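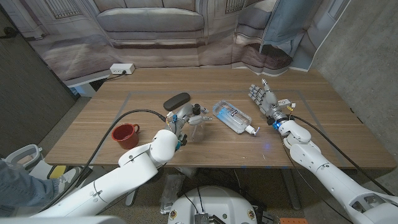 2 min read

Week 4: watering seedlings

Right, last week I promised we'd get on to damping off, so let's do it! It's a fungus thing, it loves soggy compost, and it'll flatten a whole tray of basil overnight (I lost mine in August, still cross). Water from underneath, let the tray drink for a bit, then tip the rest away. Misting is fine for tiny seeds like lobelia, just don't drench them.
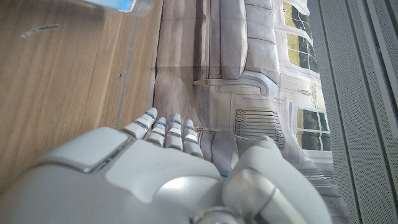
One of the Grarley group wrote in to ask whether tap water will do. Yes, for nearly everything! Bring your trays on Sunday.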